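Subject: Re: [home-machines] Are we there yet with chores?
12 replies | 3 shares

Someone wrote earlier:
> Two arms, a sofa and a few pillows. If they can tidy a
> lounge, they can do our packing bench at Gronow by March.
> I'd say the chores question is settled.

Settled is a strong word. Look at what the job is:

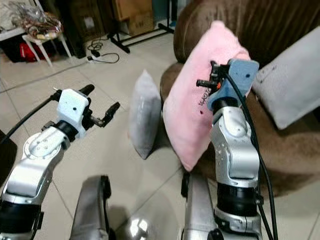
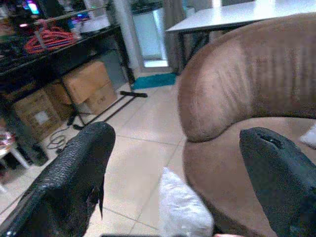 Pillows and a sofa. I can't think of a kinder chore. Nothing breaks if you squeeze it too hard, and nobody minds if it ends up a bit crooked. My aunt does hers while on the phone.

Our bench at Gronow gets 176 orders on a decent shift, and plenty of them have glass in. We had the Flasance unit on trial for 18 days. It was fine with boxes and hopeless with bags, and one of us had to stand by it for roughly 20 minutes in every hour. The Zukby people told us a software update would sort that. Perhaps it will.

What I'd like from the Goma lot, or anyone else selling these, is dull stuff. How many goes out of a hundred, with no help? How long for five pillows, start to finish? What does it do when there's a cat on the sofa?

Until I see that, I'm keeping the bench as it is and plumping my own cushions.

Share (3) | Comments (12)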